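December - turtle cell, left arm gripper fault 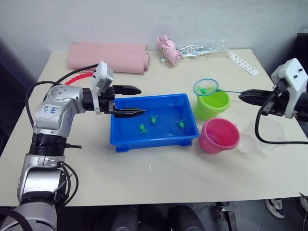 Third session in a row where the left arm dropped out mid-run, so I stopped collecting and spent the afternoon on the fault. Writing it all down before I forget the order of things.

Symptom: left gripper stops answering position commands. The arm itself keeps tracking fine. The gripper stays at whatever opening it had last, the log fills with timeouts, and after 2000 ms the Treluvia controller drops the whole left side into hold. Right side carries on as if all is well. That second part bothers me more than the first. With both arms working over the same tub, one of them freezing should stop the other.

First drop today came at episode 12, second at 19, then twice within a few minutes. Power cycle clears it every time.

Checked, in order:

Supply voltage at the gripper connector, arm parked. Normal. Did not sag when I closed the fingers hard on a foam block.

Swapped the gripper cable for the spare from the Fistach box. Ran it for a while, dropped again. Put the old one back.

Connector at the wrist. Took it apart expecting water, given what we do all day. It was dry, no green on the pins, seal looks OK. Wiped it with alcohol anyway.

Bus rate. Found the gripper poll set to 1000 Hz in the config. I remember it at 300. Selma says she raised it when she was chasing the lag on the net handoff and meant to put it back. The wrist camera went on the same week, so I can't blame the poll rate alone.

Cable routing. Moved the left arm slowly by hand through its range with the log open. With the wrist rolled most of the way in and the elbow low I got a burst of timeouts, 408 in one go. Could repeat it in that pose, nowhere else. Pulling the loop at the elbow away from the joint made them stop. So there is a bad spot in the run between elbow and base, or the clamp is pinching it. The spare I tried only replaces the wrist end, so that swap proved nothing. Should have looked at the drawing first.

Poll rate back to 300. Timeouts still come in the bad pose but fewer of them, and the controller recovers on its own most of the time. I take that as the high rate making a marginal cable worse. Not proven.

Dirk De Bruijn came by and asked what happens if the right arm is swinging the net across when the left one goes into hold. Tried it with the tub taken off the table and the right arm at low speed. Right arm finished its move and passed closer to the left fingers than I like. No contact. Agreed with him that we don't run both arms until hold is linked.

To do:

Order full-length harness from Brondex. Ask if they have one with a softer jacket.
Re-clamp at the elbow, leave more slack, check at both ends of wrist roll.
Link left and right hold in the controller. Selma has done this on the Zwahlen bench and will copy the settings over.
Put poll rate in the startup printout so we see it.
Flag today's episodes from 12 on - keep the files, leave them out of the training set.

E-stop tested before leaving, both arms stop. Left arm tagged out. Water still needs changing.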